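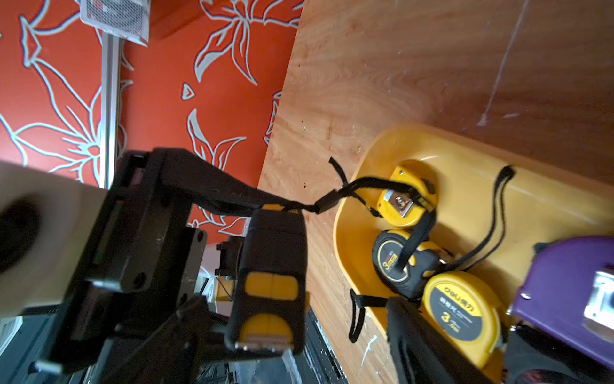 My grandmother kept a table by her back door that had no purpose anyone could name. Mail landed on it, and gloves, and in August more tomatoes than a household of two could eat. When she moved to the apartment in Pratlow, my uncle asked what the table was for, so that he could decide whether it should go along. She told him it was for putting things down. It went along.

I have been thinking about that table since our town library started talking about its ground floor. The plan, as it was explained to us one evening in November, is to take out the long tables near the windows and put in bookable study booths, 200 square feet of them, with doors that lock and a screen outside each one to tell you whose turn it is. I have nothing against booths. My nephew did most of his college applications in one, and he says the quiet was a blessing. But I would like to say a word for the long tables, and I hope you'll bear with me while I get to it.

A long table lets you sit near people without having arranged to. I learned half of what I know about pruning from a man who happened to be reading about pears across from me, and I met Audrey-Anne Gosselin, now one of my dearest friends, because we both reached for the same crossword on a wet afternoon (she let me have it, and then finished it over my shoulder). You can't reserve that sort of thing. You have to be sitting there with your coat over the chair, a bit bored, with your elbows out.

The people in favor of the change point out that the tables are often half empty, and I'm sure they are. So is my guest room, and so is the bench outside Jacobs, where I have stopped to rest perhaps twice this year and been very glad of it both times. Some things earn their keep by being available. Sem Verstraete, who spoke for the booths that evening and spoke well, said every seat ought to be working for us. I understand the feeling – we are a town of 3,559 and there is never quite enough money – but I went home a little sad at the idea of a chair with a job.

What I'd ask for is modest. Build the booths along the back wall, where the old atlases are, and leave two of the long tables by the windows with no screens and no sign-up sheet. If the atlases need a home, I have a table by my own back door now, and there is room on it once I move the gloves.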